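From: Halyna Melnychuk
To: Orkwood Airfield Spotters list
Date: 5 October 2019
Subject: Re: [orkwood-spotters] Tankers over the ridge again?

Jonalyn Baluyot wrote:
> Did anyone else catch the tankers last night? I had two go over the
> house heading east, pretty low, and then what sounded like fighters
> a few minutes behind them. My scanner was no help at all. Is this the
> September exercise running long, or something new? Also, is the
> north fence still a good place to stand? I haven't been up there
> since they moved the gate.

Jonalyn, yes! I got both of them and I'm still grinning. I was out on the back steps with my tea when the first one came over the ridge with its lights on, and I nearly threw the mug. The second was maybe a minute behind. I never saw the fighters, but I sure heard them, and so did every dog on Manalo Road.

I don't think it's the September exercise. That one wrapped up with the big transport departures, and Eduardo Tiongson logged the last of the visitors leaving (his log is in the files section, page 18 if you don't want to scroll). My guess is a regular refueling night for a squadron passing through. They did the same thing last fall, and we had 6 good evenings of it before it went quiet. So charge your batteries!
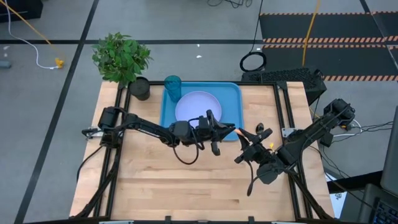

As for the north fence, it's still good, but only before noon. After that you're shooting straight into the sun and everything turns into a black paper cutout. The new gate is farther down toward the Celero grain silos, so park on the gravel there and walk back along the ditch. Wear boots. Please stay off the grass strip by the sign, the base police were very nice to me about it once and I'd like to keep it that way.

For evening stuff I'd go to the Terkance overlook instead. You're up level with the approach and you can get the boom and the tail markings in one shot if the light holds. Capucine Vasseur got a beauty from there with nothing longer than a 300, and I am not over it.

About your scanner: the tankers often switch to a military frequency once they're clear of the local controllers, and a lot of the older handhelds don't cover that band. Check the manual for UHF airband. Mine didn't have it and I spent a whole summer thinking the sky was silent.

Maricel, did you ever post your tail number list? I have 613 written down from one of last night's pair, but it was through binoculars and I wouldn't bet on the last digit.

I'll be at the overlook tomorrow from supper on if anybody wants company. Blue hatchback, folding chair, too many cookies.

Halyna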